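폰다노(Pondano)는 공동 작업장 스컬빌(Skullville)에서 제작된 탁상용 로봇 팔이다. 식료품 포장과 소형 용기를 집어 옮기는 용도로 설계되었으며, 작업장 회원인 키건 러챈스(Keegan Lachance)와 아이텐 소일루(Ayten Soylu)가 처음 만들었다. 이후 시난 바이람(Sinan Bayram)이 제어 소프트웨어를, 아므나 발로치(Amna Baloch)가 손목 카메라 보정을 맡았다. 도면과 부품 목록은 작업장 내부 문서로 공개되어 있고, 회원은 누구나 사본을 만들 수 있다.

개요

폰다노는 책상 한 면에 고정해 쓰는 관절형 팔로, 끝에 두 손가락 집게가 달려 있다. 손목 가까이에 카메라가 있어 집게가 향하는 쪽을 촬영한다. 현재까지 네 번째 판이 나왔으며, 작업장에서는 각 판을 숫자만으로 부른다. 이 문서에서 별도의 표시가 없는 설명은 4판을 기준으로 한다.

이름은 러챈스가 첫 판의 받침을 깎을 때 쓰던 공구 상자의 라벨에서 따왔다. 초기 문서에는 '아크불루트(Akbulut) 팔'이라는 이름도 나오는데, 이는 관절 브래킷의 원형이 된 다른 회원 작품의 이름이다. 두 이름이 섞여 쓰인 시기가 있어 오래된 배선도를 볼 때 주의가 필요하다.

제작 과정

1판은 어깨와 팔꿈치만 움직였고 물건을 들 수 없었다. 2판에서 손목 관절과 집게가 추가되었으나, 팔을 길게 뻗으면 끝이 처지는 문제가 있었다. 3판은 팔꿈치 아래 구간을 줄이고 어깨 모터를 교체한 것이다. 3판의 감속기는 6월에 한 차례 파손되었고, 소일루가 축 지지부를 다시 설계한 뒤 같은 부품이 4판에 그대로 이어졌다.

4판의 가장 큰 변경은 배선이다. 이전 판에서는 케이블을 관절 안쪽으로 통과시켰는데 손목을 끝까지 돌릴 때마다 커넥터가 빠졌다. 4판은 케이블을 바깥으로 빼고 관절마다 여유 고리를 두었다. 외관은 어수선해졌지만 교체 시간은 15분으로 줄었다. 받침은 작업장에 있던 트레스턴(Treston) 작업대의 나사 구멍 간격에 맞추었고, 다른 책상에 설치할 때는 중간판을 덧댄다.

시험 물체

폰다노의 파지 시험에는 상자, 투명 용기, 봉지 포장 식품이 쓰인다. 봉지 라면은 3판부터 시험 목록에 포함되었다. 비닐 포장은 표면이 번들거려 조명에 따라 카메라 영상에서 윤곽이 끊기기 쉽고, 집는 위치에 따라 모양도 달라진다. 투명 용기는 뒤쪽 배경이 비쳐 보이므로 거리 추정이 어렵다. 발로치는 두 종류를 한 탁자에 섞어 놓는 배치를 기본 시험으로 정했다. 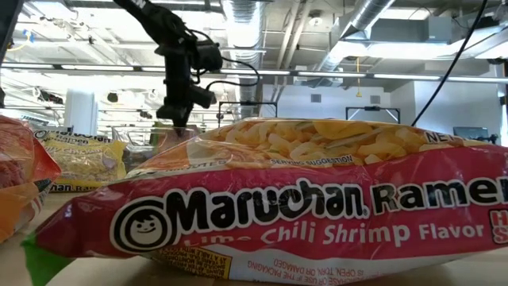
탁자 위의 마루찬 라면 봉지와 투명 플라스틱 용기. 뒤쪽은 손목 카메라가 달린 검은색 로봇 팔.

기본 시험은 물체를 하나씩 집어 정해진 자리로 옮기는 동작으로 이루어진다. 물체가 서로 겹친 배치와 떨어진 배치를 따로 기록한다. 4판의 첫 시험에서는 78회를 시도했으며, 실패는 대부분 겹친 봉지에서 나왔다. 위쪽 봉지를 집을 때 아래쪽 봉지의 가장자리가 함께 물리는 경우가 많았다. 바이람은 집게를 닫기 전에 손목을 조금 들어 올리는 동작을 추가했고, 이 동작은 현재 기본 설정에 들어 있다.

제어

제어 프로그램은 일반 데스크톱 컴퓨터에서 실행된다. 사용자가 직접 조종하는 수동 방식과, 저장된 동작을 되풀이하는 재생 방식이 있다. 재생 방식은 물체가 기록 당시와 같은 자리에 있어야 하므로 탁자에 기준선을 붙이고 쓴다. 카메라 영상으로 위치를 보정하는 기능은 시험 단계에 있으며, 봉지 포장보다 상자에서 안정적이다.

비상 정지 스위치는 받침이 아닌 탁자 앞쪽에 따로 둔다. 정지하면 모터 전원이 끊겨 팔이 아래로 내려앉으므로, 점검할 때는 팔을 접은 상태에서 누른다.

파생 제작

오거스티나 램프티(Augustina Lamptey)는 집에서 쓸 수 있도록 팔 길이를 줄인 판을 만들었다. 집게와 손목 부품은 4판과 호환되지만 어깨 모터가 작아 무거운 병은 들지 못한다. 램프티의 판은 작업장 목록에 '소형'으로 올라 있고 번호는 붙지 않았다.

같이 보기
스컬빌 작업장 장비 목록
아크불루트 브래킷
집게 손가락 패드 교체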